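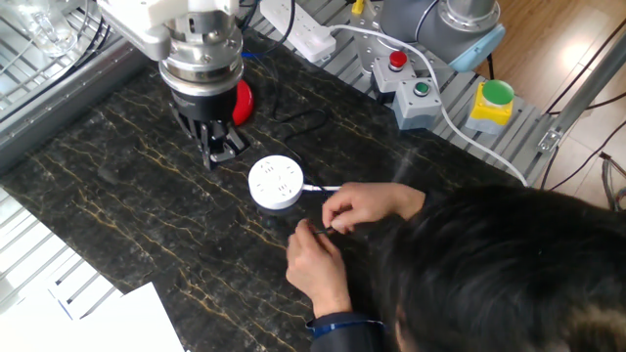 **Robotics club, minutes of the Thursday meeting**

The meeting was opened at 4 in the afternoon. The minutes of the last meeting were read and accepted with one correction: the name of our project is written Flellumow, with two l in the middle.

**1. Power and cables**

It was discussed for a long time how the table should be supplied with electricity. At present we use the round white socket on the marble and the long power strip on the aluminium rails. Several members find that the cables lie too near to the place where the gripper comes down. One member proposed to fix all cables under the table, but this would require drilling, and the school does not allow it.

Decided: the round socket stays on the table for the small devices. Cables are to be led away on the side opposite to the arm. Whoever plugs something in or out tells the others first, and the arm stands still during this time.

**2. Button boxes**

The new members asked which button is for what. It was explained that the red mushroom button is the emergency stop and that everybody may press it at any moment, also without being sure. The boxes with the green buttons are used only by the person who leads the session. Labels will be printed in large letters before the next meeting.

It was asked if the boxes could be moved to the near side of the table. No agreement was reached. The point is kept for next time.

**3. Flellumow, state of the work**

The task for the competition remains the same: to pick up an object, carry it over the table and put it down in the marked square. The programming group reported 15 tries with the present settings. The picking was good, but the putting down was often too far to the left. They suspect the calibration and will repeat it with the paper pattern from Falletti.

The group for the recordings informed that 1,344 lines of the log are now cleaned. The rest has a wrong time format and must be converted. A second person is wanted for this work.

**4. Money**

Rahman has answered our letter and offers 100 euros for spare parts, on the condition that its name stands on the poster. Accepted by all. Cesura has not answered yet. We write again in July if nothing comes.

**5. Other matters**

- Printed sheets should be collected from the table at the end of each session.
- The key of the room must be brought back to the office the same evening.
- Drinks are not allowed at the marble table. This was already decided last year.

The meeting was closed after the vote on point 4. The calibration group stayed longer to prepare the pattern.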